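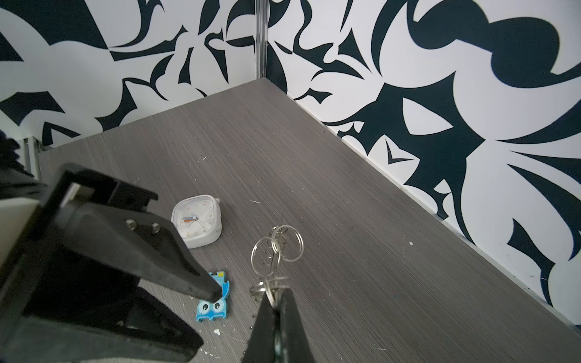
Black and white pattern on two walls, with the metal corner post between them.

Ticket 1663
Product: Trilten, tiling and print module
Category: Pattern scale is not the same on all panels
Status: Solved, waiting for confirmation
Opened: 28 March 2021

First message

Good morning,

I work in a small print shop named Wogan. We make patterned wall coverings and decorative panels, mostly in one color. We use Trilten to divide a big drawing into panels and to send the panels to the printer. The printer is a Modunness and we use the standard driver.

My problem is the following. When I divide a black and white pattern into 4 panels, the first three panels come out in the correct size. The last panel comes out a little smaller. The difference is small, and with a soft pattern I think it would not be seen. But our customers like big curved shapes with sharp points, and with such shapes the eye goes directly to the seam. One half of a leaf ends higher than the other half.

The preview on the screen is correct. I checked it with the grid on and with the grid off. The exported PDF is also correct when I open it in another program. So I believe the mistake comes after the export, when the job is sent to the printer.

What I have already tried:

I restarted the program and the printer.
I removed the driver and installed it again.
I used another roll of material from a different box.
I changed the order of the panels. The smaller one is always the last in the queue, it does not matter which part of the drawing it is.

The last point is for me the most interesting. Please tell me if you need the project file. It is quite heavy, over 234 MB, so I can't attach it here.

Thank you in advance.

Reply from Trilten support

Hello, and thank you for the clear report. We don't need the whole project file for now. Please send the job log instead. You find it under Help, then Logs, then Last print job. Please also tell us the value in the field "Fit remainder" in the Tiling window.

Also, does it happen with a pattern that is not symmetrical?

Second message

Hello,

I attached the log. The field "Fit remainder" is set to Auto. I have never changed it, and I must admit that I did not know what it is for. The manual has only one line about it.

About your question: yes, it happens with both. I tried with an ornamental drawing which is mirrored around a center line, and with a loose one where the leaves are bigger and go in all directions. On the symmetrical drawing it is much easier to notice, for the reason that you can compare left and right. On the loose drawing I had to use a ruler.

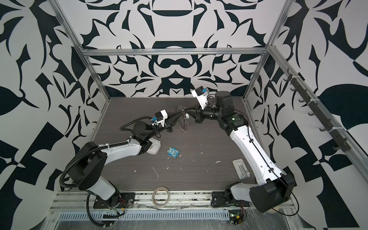 Reply from Trilten support: cause found

The log shows the reason. When "Fit remainder" is on Auto, the program looks at the length of material that the driver reports. If the driver reports a length shorter than the last panel, Trilten reduces this panel so it fits and is not cut. Your driver reports the material length only once, at the beginning of the job, and then it subtracts the bleed two times for each panel. At the last panel the program believes that there is not enough material left.

The preview and the PDF do not use this setting, and for this reason they look right.

Please do the following steps:

1. Open the Tiling window and set "Fit remainder" to Off.
2. Open the driver settings and turn off "Report media length".
3. Delete the old jobs from the queue. They keep the old value, also after the change.
4. Print a test with the ruler marks on, in a reduced width if you want to save material.
5. Compare the ruler marks on the first and on the last panel.

Third message

Hello again,

I did all 5 steps. In the beginning the result was the same as before and I was a bit disappointed, but then I saw that I had skipped one old job in the queue. I deleted it and printed again. Now the marks are equal on all panels. I put the first and the last one together on the cutting table and the curves meet as they should.

I have two small remarks, maybe you can pass them on:

The word "Auto" is not clear. I would prefer a warning like "The last panel will be made smaller". Then I would have stopped the job myself.

After I used the Lastance color profile import, the setting went back to Auto. I don't know if it is intended. I tried it a second time and it did the same.

Reply from Trilten support

Thank you for testing. The second remark is a bug, and we can repeat it here. The import overwrites the whole tiling section with default values. The correction is planned for the July update. Until then, please check "Fit remainder" after each profile import. The warning text is noted as a request.

We leave the ticket open until you have printed one full job in the normal width.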